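FOR IMMEDIATE RELEASE

Cuvik Brings Its Marker Drive Back to Harmont Classrooms and Kitchen Tables

HARMONT – Cuvik, the family-run art supply shop on Nigam Street, will open its third annual marker drive this September, and everyone with a drawer full of half-forgotten markers is warmly invited to bring them in. Last year's drive gathered 3287 markers, the great majority of which still wrote perfectly well once they had been wiped down, tested on scrap paper and matched up with a cap that fit. They went out to art rooms, after-school clubs and two waiting rooms where the coloring sheets had long outnumbered anything to color them with.

"We started this with a shoebox by the register and a handwritten sign, and I really thought we would fill the box maybe once," said Muthu Arumugam, owner of Cuvik. "By the end of that first week we were stacking markers in the bathtub upstairs. People kept telling us they had been meaning to sort that drawer for years, and I believe them, because I have the same drawer at home."

Markers of any make and color are welcome, including fine tips, broad tips and those chunky ones made for very small hands. Loose caps are just as welcome – please do not throw them out! A good marker can be kept going with a spare cap, and the shop never seems to have enough of them. Markers that have dried out for good can be dropped in the separate bin next to the door.

New this year is a sorting afternoon on Sunday, starting at 2 p.m., hosted with the framing and wallpaper studio Skirnier next door. Visitors can test and clean markers, put together sets to give away, and stay for lemonade in the courtyard if the weather is kind. Children are very welcome with a grown-up, and there will be a low table set aside for drawing.

"I have wanted an excuse to share an afternoon with Muthu's customers for ages," said Tomás Matos of Skirnier. "They come in to us with ink on their fingers anyway, and they always want to touch the wallpaper. On this one day, I promise not to mind."

Sorting is easier than many people expect, and families who would like to get started at home need only a clear tabletop and a little patience. Wipe each marker, try it on paper, and put the colors that work together in one place before deciding what is missing from the set. Standing them up in a row with the caps on top, the way the orange, yellow, red, green and blue ones stand against the dark marbled tabletop, makes it simple to see what you have, and a stray such as the light-blue marker lying beside them can then be given its place. Small loose caps can be stood together on the table too, until each one is needed. Finished sets may be brought to the counter at Cuvik during regular shop hours throughout the month.

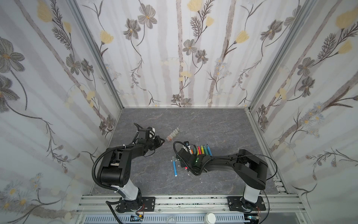
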